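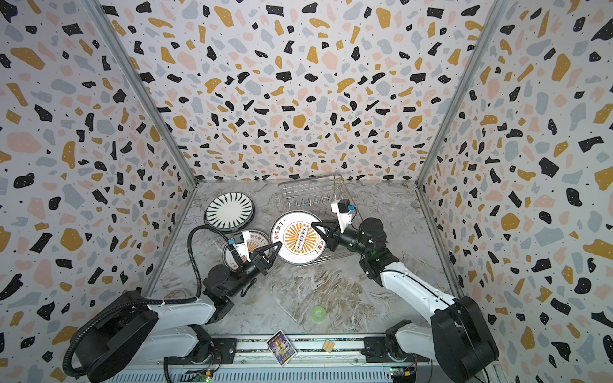 Work surface with a grey and white marble pattern and speckled walls on three sides

Plullotari is a baked potato and barley flatbread from the farming district of Tastatton. It is made from mashed floury potato, barley flour, buttermilk and salt, and is eaten warm with butter, soft cheese or pickled vegetables. The bread is dark at the edges, pale in the centre and usually no thicker than a finger.

Name

The word was first used for any flat loaf baked on the floor of an oven. In the eastern part of the district it still has that meaning, and the potato version is called "white plullotari" to tell it apart from the older barley loaf. Cookbooks from outside the district use the short name for the potato bread only.

Preparation

Potatoes are boiled in their skins, peeled while hot and put through a ricer. Once cool, they are mixed with barley flour, buttermilk, salt and a little melted butter. The dough is soft and sticky, and is patted out by hand on a floured board. Most home cooks prick it all over with a fork.

It is baked in a very hot oven for 12 to 15 minutes, until brown spots appear on top. Older recipes call for a preheated stone, but a heavy baking tray gives much the same result. Leftover mash can be used if it has no milk in it. New potatoes make a gluey dough and are generally avoided.

Variations

In the village of Clestico the dough is flavoured with caraway and rolled thinner, giving a crisp bread that keeps for several days. Along the river, rye flour replaces half of the barley. A sweet form, brushed with honey and cream before baking, is sold at the Saturday market in March, when the last of the stored potatoes are used up.

Commercial production

The Kubiak bakery in Tastatton was the first to sell the bread in packets. It bakes 1,440 rounds a day in winter and 1,252 in summer, each weighing 85 grams. The packaged bread contains wheat flour, which makes the dough easier to handle by machine – a change that some local cooks dislike.

Serving and storage

Plullotari is best on the day it is made. It freezes well and can be reheated in a toaster or dry frying pan. Stale rounds are torn up and added to cabbage soup, or fried in butter with onions.

See also

Barley bread
Potato cake
Buttermilk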